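Tovura Finger and Wrist Kit (two-arm set)
Workshop Supply > Grippers > Kits
Sold by Kendari Parts. Page notes and bench testing by Na-rae Ji.

In stock, ships from our own shelves. Price: $300 for the two-arm set. Single arm sold separately, ask first, stock is thin.

What you get
Two parallel grippers with long black fingers
Two wrist motors with status light
Wrist brackets, two left-hand and two right-hand
Cables for both sides
Bag of screws, with spares for the small ones only

Before you buy
Tovura's own sheet says this kit will "bring household manipulation to any hobby arm." I don't believe the word "any" on a parts sheet and you shouldn't either. We have fitted it to the Gosex arm and to one homemade arm in our shared shop. The Gosex took an afternoon. The homemade one took most of July, and a good part of that was making a new adapter plate because the hole pattern on the drawing did not match the hole pattern on the part. We now put a corrected drawing in the box. Use ours.

The fingers are long. That is the reason people order this kit and also the reason some of them send it back. Long fingers get down into baskets, bins and drums where a stubby gripper bumps the rim with its housing. They also flex. Squeeze something firm and the tips spread before the motor thinks it is finished, and then you are chasing settings for a week. For soft goods like towels, shirts and stuffed toys I have no real complaint. For jars, tools or anything with a hard edge, get something shorter.

Laundry work
Most questions we get are about laundry, so I will answer them together. Can it pick clothes out of a basket? Yes, one piece at a time, slowly, and it will sometimes come up with two. Can it open a front-load door? On some machines. A latch that needs a firm pull is a bad match for these tips, and I would not plan a project around it. Can it fold? The kit is a pair of grippers. Folding is your software's problem, and I have watched enough fold demos to be suspicious of any clip that starts with the shirt already flat.

Start with plush toys. They have thickness, they don't tangle, and a missed grasp costs you nothing. Socks look easier and are much worse.

Fitting notes
Mount the motor before the fingers. With the fingers on you cannot get a driver to the lower screws.
Leave a loose loop of cable at each wrist and turn the joint by hand through its full travel before you power up. The connector sits at the side of the gripper and does not like being tugged.
Do both arms before you tune either one. The left and right sides don't behave the same out of the box, whatever the sheet says.
The light on the wrist tells you the motor has power. It does not tell you the motor is listening. Two customers have lost an evening to that.

Specs, as measured by us
Supply: 12 volts
Finger opening at the tips: 67 mm (Tovura lists more, we could not get it)
Grip force: see Tovura's sheet, and treat it as optimistic

Compatibility
Gosex arm: yes, with the plate supplied
Woo controller board: works, but the cable is keyed the wrong way and needs re-pinning
Other arms: send us the wrist drawing before you order. Please don't send a photo with a ruler in it.

Returns
Unused kits can come back within 50 days. Once the fingers have been drilled we can't take them, and yes, people drill them. Motors that arrive dead are replaced without argument. Motors that die after being wired backward are not, and we can usually tell.

Should you buy it?
If you already have two working arms and a soft-goods project in mind, probably. If you are hoping the grippers will make a shaky arm steady, save your money and fix the arm. I keep a set on the shop build and I still haven't found a better one at this price, but I haven't stopped looking.

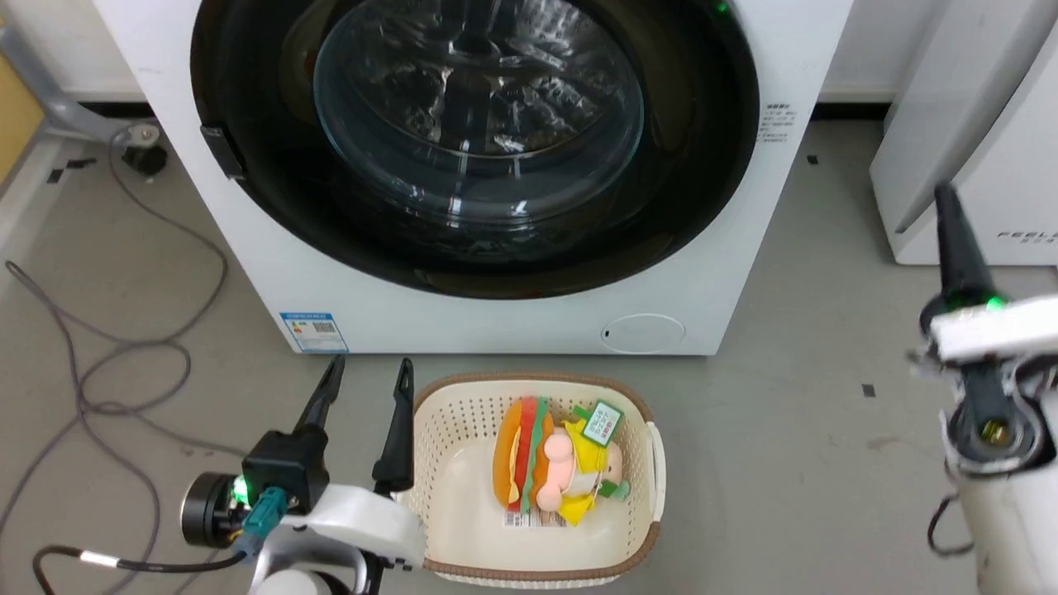 Replacement fingers are sold in pairs. Order a pair with the kit if you plan to work near appliances, as the tips are the first thing to go when an arm swings wide.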